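What We Keep in the Drawer: Household Mending in Sillby
A second-year project report by Tâm Mạch

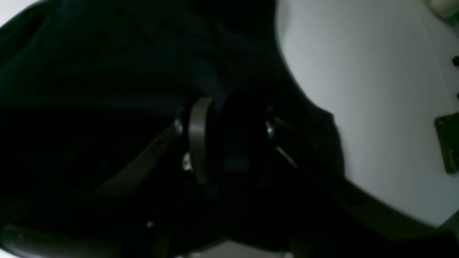 SECTION 1: BACKGROUND AND AIMS

My grandmother kept a biscuit tin of buttons on top of the wardrobe, and I suppose this whole project began with that tin, although I did not know it when I filled in the proposal form. I had written down something rather grand about textile waste and consumer habits. By the time I had spoken to the first two households I had quietly crossed most of it out, as what people wanted to talk about was socks, school trousers, and who in the family had been taught to sew and who had been let off.

So the question became a smaller one. I wanted to know what ordinary households in Sillby mend, what they mean to mend and never do, and where the unmended things go in the meantime.

SECTION 2: HOW I WENT ABOUT IT

I visited 15 households during May, mostly in the streets behind the old Womano shop, which sold wool and zips until it closed and which nearly everyone over fifty brought up without being asked. Each visit was meant to last 40 minutes. Almost none of them did (I was given a great deal of tea, and at one house a full plate of dumplings), and I have had to be quite strict with myself in typing up the notes, which still came to roughly 4,000 words.

I asked each person to show me the place where mending waits. It might be a drawer, a carrier bag on a door handle, or the back of a chair. I did not ask to see anything else and I did not take anything away.

SECTION 3: WHAT I FOUND

Buttons get done. Hems get done if there is a wedding or an interview coming. Zips hardly ever get done, and several people spoke of a broken zip in the way you might speak of a car that has failed its test. Mrs Cieślak, who was wonderfully patient with me, has had a winter coat waiting on its zip through three winters and still thinks of it as her good coat.

I had expected the waiting pile to be a source of guilt, and for some people it was. Others seemed fond of it. One man told me he would be sorry to reach the bottom, and he went on to tell me about his late wife's darning, which was so fine that he cannot find it any more on his own jumpers.

The younger households I visited were more willing to try visible mending, with bright thread and patches, while the older ones on the whole thought a repair ought to hide itself. I would not lean too heavily on this, given how few homes I went to.

SECTION 4: DIFFICULTIES

I should have asked about shoes. I left them out thinking they belonged to a different trade, and then people kept bringing them to me anyway. I also wish I had gone back to the Fustau flats in the evening, when those working shifts would have been at home.

My thanks go to everyone who opened a drawer for me. The interview notes, with names removed, are in the folder handed in with this report, and the list of questions is at the front of it.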